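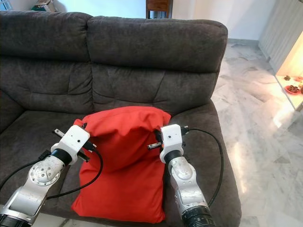
Two robot arms hold a red fabric bag by its upper corners on the seat of a sofa. Photo: Stuvberg

19 January 2020

Stuvberg reports results from two-arm cloth bag handling study

JENANSIDE – Researchers at Stuvberg have published the results of a study on how a two-armed robot can learn to handle soft bags in ordinary living rooms. The method, called Candis, teaches the robot to keep a steady, light tension between its two grippers while it works with the top edge of a bag.

Cloth bags are hard for robots. A box keeps its shape when it is picked up, and its corners stay where the robot last saw them. A bag folds over itself, sags and hides its own opening. Most earlier work at Stuvberg dealt with this by having the robot stop after each small movement and look again, which made even simple jobs slow.

Candis takes a different approach. The robot first looks for two points on the upper edge of the bag that are far enough apart to be held at the same time. Once both grippers have closed, the arms move as a pair. The software estimates how tight the cloth is between them and adjusts the distance so that the fabric neither goes slack nor pulls out of the fingers. The robot looks again only when the estimate changes more than expected.

The method was trained on 700 demonstrations recorded by people guiding the arms by hand. It was then tested in 300 trials on bags that were not part of the training set. A trial counted as a success if the robot took hold of both upper corners, folded the top edge down and let go with the bag still upright.

The robot completed 213 of the 300 trials. An earlier version of the system, which controlled each arm separately, completed 76 trials under the same conditions.

"The gain comes mostly from treating the two arms as one tool," said Rocío Grajales, who led the study. "When one arm moved first, it dragged the bag out of the other gripper. We saw that again and again in the old data."

All trials took place on soft furniture. The team chose sofas and padded chairs over tables because a cushion gives way under the bag and changes its position while the robot is pulling. Dark upholstery also made it harder for the vision system to find the lower edge of darker bags, and a large share of the failed trials fell into that group.

Other failures came from thin fabric slipping between the fingers, and from bags whose top edge had already rolled inward, leaving little for the second gripper to hold. Candis does not yet handle bags with long straps. These were left out of the tests.

"We would not call this ready for homes," said Katherine Llanos, who designed the test procedure. "Seven in ten is a good result for this kind of task in the lab, but a person expects it to work every time. We also want to see what happens with heavier contents."

The demonstrations were collected with the help of Cuadros, a workshop in Jenanside that sews the bags used in the project. Cuadros supplied bags in several weights of cloth so that the team could compare stiff and limp material.

The study will continue through the spring. The next round of tests will add bags with straps and drawstrings, along with a second task in which the robot opens a folded bag and holds it open for a person to fill. Results from that round are expected in May.

A written report on the method, including the full list of failed trials, is available from Stuvberg on request. The recorded demonstrations will be released to other research groups once the second round is complete.

Press contact: Stuvberg Press Office, Jenanside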